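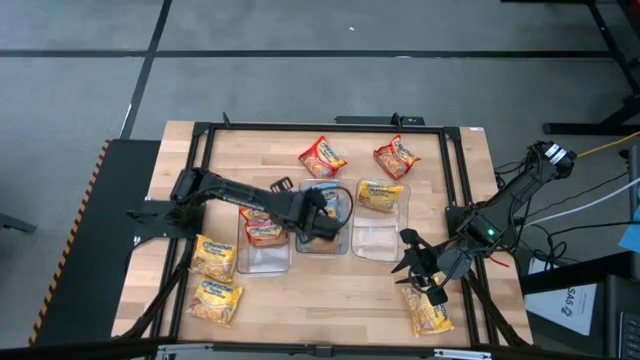
4.2 What the demonstrations leave out

Figure 3. Sorting station with two arms, three clear bins and noodle packets.

We recorded 100 demonstrations on the station in Figure 3 and kept 90. Moynihan's reading of the Olonov results is that more examples would close the gap. We doubt it. Packets in our set lie flat and well apart, both on the wood and in the bins, and a policy trained on them has little reason to learn what to do with a pile. On piled packets it finished 52 of 100 trials. We would not call that sorting.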